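工坊笔记，七月，下午四点半

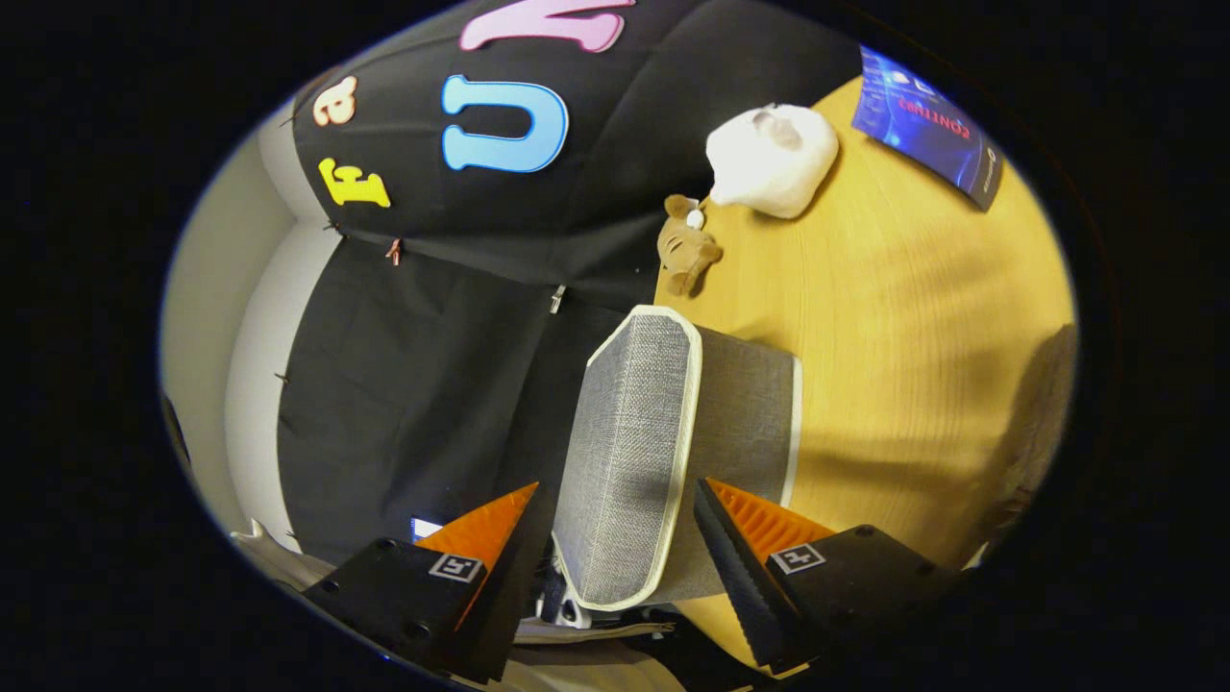
灰色布面盒，米色滚边。

普德盖特（Pudgate）第三轮内测，记在这里，免得下周又有人问我“当时为什么这么改”。

先说结论以外的事：规则书草稿已经改到第9版，文件名叫“最终版9”。前面那几个“最终版”我没删，留着自省。

今天跑的是短战役的第二章，四人桌，我主持，Ferenc扮税吏，Levente扮那个欠税的走私贩，另外两位是从楼下读书会拉上来的，一个没玩过桌面角色扮演，一个只玩过一次，据她说那次从头到尾都在买马。人选很理想。老玩家会替你把规则里的窟窿自动补上，然后夸你写得清楚。

一、紧张度

旧规则：每次检定失败，紧张度加一，到六触发“城门关闭”。纸面上很漂亮。桌上的情况是前二十分钟就到五，然后所有人拒绝掷骰，开始用极其礼貌的方式跟守卫聊天气。Levente连着三次声明“我只是站着”。一个走私贩在走私游戏里靠站着过了一整幕，责任在我。

改法：失败不再自动加。玩家可以选，要么加一点紧张度，要么当场付代价（丢一件东西、欠一个人情、说漏一句真话）。下半场按这个跑，气氛立刻不一样了。买马的那位连续三次选了说漏真话，第三句把自己的队友供了出去，队友当场表示尊重。

还没解决：欠下的人情怎么记。现在写在便条上，便条贴在杯子上，杯子被端去续水，人情就跟着去了厨房。暂时想用小卡，反面印债主名字。Ferenc说卡片要加钱。我说我知道。他又说了一遍。

二、税吏这个角色

Ferenc的反馈照抄：“我很有权力，没有事情做。”

属实。税吏的三个能力里有两个要等别人犯法才能用，而新规则下别人犯法的速度慢了。第三个能力“查账”写了半页，半页里有四个例外。他读完第二个例外就把纸放下了，剩下的时间以一种非常符合角色的表情看着大家。

打算：
“查账”砍到三行。每幕一次，指定在场一人，对方必须回答一个关于钱的问题，可以撒谎，撒谎则税吏得一点筹码。
“扣押”移到进阶能力。
“盖章”保留，谁都喜欢盖章。要不要真做一枚木章，再议，别在预算会上议，上次议了四十分钟。

三、地图

默农（Mernon）河口那张图的比例还是错的。按图上的尺，从码头走到税关要两天，按剧情要一刻钟。读书会的新手问是不是因为排队。这个解释比我准备的好，我差点当场收录进正史。

地名也要统一：正文里写“奥德港”，索引里写“Odport”，第二章的旁注里有一处写成了“奥德波特”。全部改成奥德港，首次出现时括注原文。福克纳（Faulkner）灯塔不动，虽然Levente坚持说这个名字让他想到没有句号的长句。那一段旁注确实没有句号，顺手补上。

四、众筹的账

页面目前391位支持者。首印原来按200套算的，现在显然不够，得重新问印厂报价，再加50套备损和补寄。备损这个数字我上次写得很抠，后来补寄补到自掏邮费，不再逞强。

追加目标那一栏要收手。已经承诺的：第四章短篇、税吏的备用角色卡、一张双面地图。还没承诺但有人在评论区当作已经承诺来感谢我们的：原声音乐。我们三个人里会乐器的是零个，Ferenc说他小时候学过竖笛，我请他继续保守这个秘密。

更新公告我来写。语气上次被批评“像在催物业费”，这次尽量显得高兴一点。要提到的：
规则改动一段，只讲紧张度，别的不讲，讲了就有人来帮我们设计。
出货时间仍写“秋天”，不写月份。Levente想写月份。Levente没有打过包。
感谢的话放开头，别放在最后一行的括号里。

五、骰子

有人问为什么不用二十面骰。标准答复在共享文件夹里，别再现场发挥，上次现场发挥出了一篇关于概率曲线的演讲，对方后来只回了一个“好”。

补一条给自己：两颗六面骰，取高，平局算“有麻烦的成功”。今天平局出得偏多，一晚上麻烦太密，到后面我编不出新的，连续两次都是“外面下雨了”。需要一张麻烦表，先列十二条，雨只准占一条。

草拟几条，趁还记得：
守卫认识你的表亲，而且对他评价很高。
文件是真的，日期是假的。
有人先你一步，用你的名字签了收据。
潮水提前。
税吏今天心情很好。
雨。

剩下六条分给他俩，一人三条，明天中午前交。Ferenc已经交了一条：“税吏有权力，没有事情做。”退回重写。

六、时长

第二章目标是两个半小时，今天三小时十分，其中有二十五分钟在吃东西，十分钟在争论走私的到底是什么货。章节里写的是“货物”，我当时觉得留白高级。玩家要的是能闻到味道的东西。改成腌鲱鱼，桶装，第一幕就漏。这样守卫那场戏也有了压力，站着聊天气会越站越难堪，紧张度那边说不定还能再省一条规则。

下一轮：换一批人，不许有Levente，他已经知道灯塔里有什么了，演不知道演得很差。主持人换成Ferenc，我坐旁边只记录，不插嘴。他们俩对最后半句提出了书面异议，贴在白板上，先不擦。

待办：
人情卡打样，先用厚纸自己裁。
“查账”重写，今晚。
印厂报价，问含不含塑封。
地图比例尺，要么改尺，要么改河。我倾向改尺。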